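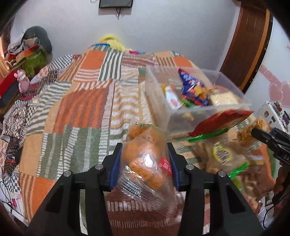 Trelberg open day — notes from Tue 23 January

Print this page | E-mail this page

Got there late. Bus, then the wrong entrance, then a long walk past the loading docks because the sign for visitors points at the bike racks. So I missed the welcome talk completely. If somebody has notes from it, send them to me and I'll add them at the bottom.

What Trelberg does, short version: they teach machines to handle packaged food. Snack packs, mostly. Chips, cookies, puffed things, nuts, anything in a thin crackly bag. Their main customer is Lekota, who run the kind of warehouse where one order is a bit of everything, and a bit of everything is still picked by hand.

Coat off, badge on, straight into the demo hall. Long room, three stations, coffee at the far end (weak).

Station one was the arm. White, bolted to a table, picking bags out of one tote and dropping them in another. It's slower than a person. They don't pretend otherwise. I watched for a good while and it did fine on the stiff boxes, fine on the small pillow bags, then got to a large limp bag and went for it from above, missed, went again, missed, moved on to something else and came back later. Second time it got it by the seam. The man next to me clapped. I may have too.

Asked the engineer why it went for the seam. She said because the people who taught it go for the seam. Which brings us to station two, the part I'd come for.

Station two was hand-held grippers. You hold one in each hand, squeeze, the jaws close, and a camera on the tool records what you did. No robot in the room at all while you do it. The arm learns from the recordings later. Black plastic, two jaws, blue pads on the inside where they meet the bag. Lighter than they look but your wrists know about it after a while. They have people take these home and sort real shopping on real kitchen tables and beds and floors, the more different the better. Patterned bedspreads are good, apparently. Shiny bags are bad — glare — and so they want lots of shiny bags.

Everybody who wanted a turn got one. The task was simple: bags out of the pile, into a clear bin. My turn:

— First bag, squeezed too hard, heard something go crunch inside. Sorry.
— Second bag, too soft, slid out.
— Third one went in. Felt very proud for a grown adult.
— Then a bag closed with a clip. Do you grab the clip or the bag? I grabbed the clip. Wrong, it came off.

The rule for clips is bag first, below the clip, never the clip itself. It's on a laminated sheet, which I read after.

Sum-yee Hsieh ran this station and was patient with all of us. She trains the new collectors. Her advice, as best I wrote it down: look at where the air is. A bag full of air you can take by the middle, the pads sink in and hold. A bag that's gone flat you take by the crimped end. And don't rush the letting go. Most of the bad recordings are bad at the end, when people open the jaws too early and fling the thing.

She also said left-handed people make the best data for two-handed work. I could not tell if she was serious.

Some numbers from the wall by her table, copied quickly so don't hold me to spelling. They had 118 kinds of packet in the set as of November. 1531 recordings passed checking in the last batch. I asked how many failed and got a smile. A recording fails if a hand blocks the view too long, if the grippers knock each other, or if you talk to somebody and wander off in the middle of it. That last one happens a lot at home, she said. Dinner. Doorbell. Kids wanting the chips.

Yes, the chips get eaten in the end. I asked that too. Collectors can keep the snacks. Unopened ones go back in the pile until they're too crumpled to be useful and then it's up to you.

Station three was software, and I'll be short on it, I only had ten minutes and the screen was small. The product is called Flelasar. It takes the recordings and lines them up so you can scrub through both hands at once. You mark where a grip starts and where it stops. There's a view that shows where on the packet the pads touched, as a sort of smear of color, and over lots of recordings you get a picture of how people hold a given bag. Nearly all of us hold cookie packs the same way, from the sides, a little above the middle. Chips are all over the place. I liked this more than the arm, to be fair to it. Would have stayed longer.

Questions people asked at the end, with what I caught of the answers:

Does it take jobs? Long answer. Lekota say they can't fill the night shift now. A woman in front of me said the night shift pays badly and that's why. Nobody on the panel argued with her.

Can it do fruit? Not yet. Bruising.

Can it do glass? They don't want to find out in front of visitors.

How much is a gripper? Not for sale. Stostadano make them in small runs and Trelberg lends them out with a deposit. The pads wear out first and they mail you new ones.

Can I be a collector? There's a waiting list, form is at the front desk. You do a short training, they look at your first recordings, and then you're in or you get a second try. I filled one in. We'll see.

Practical stuff for anyone going to the next one:

Entrance is on the canal side. Ignore the bike rack sign. Free to get in but you need to sign up, they capped it at 700 over the whole day and the morning was full. Afternoon is better. Go to station two first, teh line gets silly after lunch — I waited longer there than at everything else put together. Eat before you come. You'll spend the visit moving snacks around that you're not supposed to open, and the only food for sale was 2 kinds of sandwich, both egg.

Shoes: flat. Concrete floor everywhere.

Kids are welcome and were much better with the grippers than the rest of us. One girl cleared her whole pile without dropping a thing and asked for more bags. They gave her the job of resetting the table for the next person and she did that untill her dad came to get her.

Forgot to ask about the noise. The arm makes a sort of whine when it stops and you could hear it from the coffee table. If you go, ask.

Print this page | E-mail this page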